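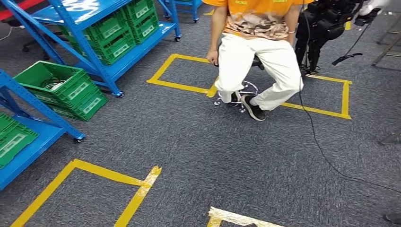 Floor Marking and Seating, Sturkura Ground Floor

February 4, 2021
By the Flederura interiors desk

This site uses cookies to remember your settings. Accept / Manage

The ground floor at Sturkura is an open room with carpet throughout and no fixed partitions. Work positions are set out on the floor in tape, and the furniture moves between them. The gallery records the floor finish, the marking and the seating, with notes for anyone who has to repeat the layout or repair it.

Seated position

Yellow tape on dark grey carpet, with the stool inside the rectangle. The near edge of the tape passes just in front of the stool base, and there is a good deal more marked floor to the right of the sitter than to the left.

The colour was picked for contrast. White was tried on an offcut of the same carpet and showed dirt within a few days. Red was ruled out, being in use elsewhere in the building for fire points.

Corners

The corners are overlapped strips, slightly crooked. A mitred corner looks better on the day it is laid but leaves two cut ends exposed, and on carpet those lift first. With an overlap, only the upper strip has a free end.

Later positions are to be squared up with a string line before the tape goes down. The layout drawing gives the long side of a standard position as 2,844 mm, measured to the outside edge of the tape. Earlier drawings measured to the centre line and should be thrown away.

Tape

The specification is Risumard cloth tape, yellow, single layer. It should be pressed down with a hand roller along its full length and left overnight before anything on wheels crosses it. Lift it slowly and at a low angle, pulling back along the strip. Pulling straight up brings carpet fibre with it.

Replace a whole side when any part of it has frayed. Short patches make a raised step that catches castors and shoe soles. Adhesive residue comes off with the usual carpet spot cleaner, used sparingly and blotted, then vacuumed once the pile is dry.

Stool

Black seat, polished chrome base, ring-shaped footrest, small castors. The entry in the furniture schedule is the Jemal work stool, with the seat set at 544 mm for general use. At that height most adults can sit with their feet on the floor, or drawn back under the seat as they are in the picture.

Small castors roll less freely on carpet than on a hard floor. For this room it was thought acceptable, as a stool that stays more or less where it is put is easier to keep within a marked position. Castors should be checked for wound fibre every 3 months. The footrest ring needs checking at the same time, and its clamp tightened if the ring turns under hand pressure.

Chrome marks easily and shows every fingerprint. A dry cloth is enough for routine cleaning. Anything abrasive will dull it.

Cables

A long black cable runs diagonally over the carpet and across the right-hand part of the marking. Black on dark grey is hard to pick out from standing height, and the lighter sections of carpet cover ordered for the room are meant for runs of this kind. Covers should cross tape lines at a right angle where there is slack to allow it.

Hanging leads are a separate item. The standing instruction is to hook them up above head height when not in use, with the connector clear of the floor.

Carpet

Dark grey was kept from the previous fit-out. The pile is low enough for tape to hold and for wheeled furniture to move with a push of the foot. There are 2 boxes of matching material in the ground floor store for repairs, labelled by batch. Use the older batch first; it is nearer in shade to what is already down.

The next inspection of floor markings is in March. Revised drawings will be issued with the inspection notes.

Sign up for the Flederura newsletter. Unsubscribe at any time.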